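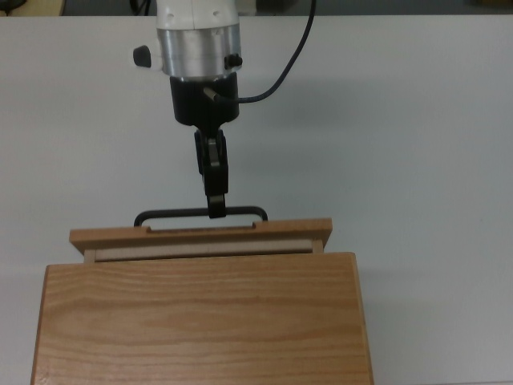
Print
E-mail

Rakimley Dining Support – Ticket 957
Subject: Confirmed reservations missing from the evening seating list, Flila dining room
Opened: July 18, 2022
Reported by: Gheorghița Iordache, front of house, Flila
Assigned to: Tin-yau Yu
Priority: High
Status: Closed

Reported problem
The restaurant states that 12 parties arrived for dinner holding confirmation messages, but their names did not appear on the seating list printed before service. All had booked the tasting menu. Reservations for the regular menu printed correctly. The host seated the affected parties by checking their messages at the door, and two of them waited at the bar until a table was free.

First response (Tin-yau Yu)
The reservations are present in the booking system and show as confirmed. No guest record has been lost. The restaurant was asked to work from the on-screen list until further notice and to keep the printed copy for comparison.

Further information from the restaurant
Ms. Iordache advises that the tasting menu was renamed before service at the request of the chef, Adom Nutsugah, when the duck course was replaced with braised rabbit. The change was made in the menu editor by the assistant manager. No change was made to table settings or opening hours.

Investigation (Po-yen Lu)
The printed list selects reservations by menu name. When the tasting menu was renamed, bookings taken under the earlier name remained valid but no longer matched the print filter. Bookings made after the change printed as expected. The same result was obtained on a test copy of the Flila account. The Kpodo account, which does not use a print filter, was checked and is not affected.

Action taken
1. The print filter for Flila was reset to "All menus."
2. The 12 reservations were moved to the new menu name. Dietary notes and deposits were carried over.
3. A new seating list was printed and compared with the screen. The two lists agree.

Customer confirmation
Bilal Khoury, general manager, confirmed that the next dinner list was complete. He asked whether wine pairing requests could also be shown beside each name. This has been recorded as a separate request under Ticket 9-Hirkau.

Closing note
Restaurants that change menus by season should review the print filter before the October menus are entered. Reopening this ticket requires a reply from the manager on the account.

Print
E-mail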